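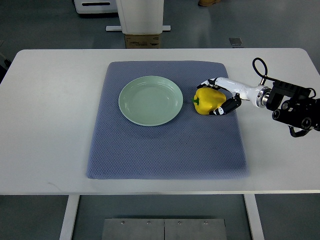

Saying grace with strangers: a chat with a chapel supper host

I'd been meaning to get to Diretham for ages. The chapel there has put on a shared supper once a month since 2001, open to anyone, and I kept hearing about it from people who'd never set foot in a church otherwise. So in October I finally drove over and sat down with the woman who runs it, who asked me to leave her name out ("they all know who I am anyway").

She grew up in a strict house, she told me, with prayers before every meal and no talking until the plates were clean. "I hated it as a child. My dad would go on and on and the gravy would get a skin." She laughed at that, and so did I, because my own grandad was just the same!

I asked what happens about grace at the suppers, when half the table may not believe a word of it. "We keep quiet for a minute. You can pray, or you can think about your bus home. I say a few words out loud at the end and people join in with the amen if they fancy it."

Did anyone mind? A few did, early on. Some of the older members wanted a proper spoken prayer first, and one couple stopped coming for a while. "They came back. I didn't make a fuss and neither did they." 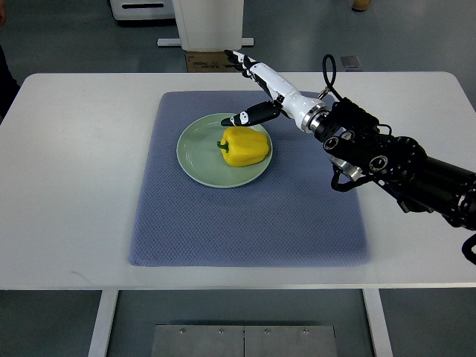 Most months they get 11 or 12 round the table, though numbers creep up in winter. Food is whatever people bring, and she's strict about one thing only, that there's always a dish without meat. There are Muslim and Hindu families on the Wakus estate who come along, and she'd rather everyone ate the same thing than had somebody picking at bread.

I wondered if any of it had brought people into the Sunday service (I had to ask). "Two, maybe three. If I was doing it for that I'd have packed it in years ago." Her own faith has changed more than theirs, she thinks. She used to worry about getting the words right. Now she mostly worries about chairs, as they've only got eight that don't wobble.

The next supper starts at half past six, in the room behind the chapel. Bring a dish if you can, and come anyway if you can't.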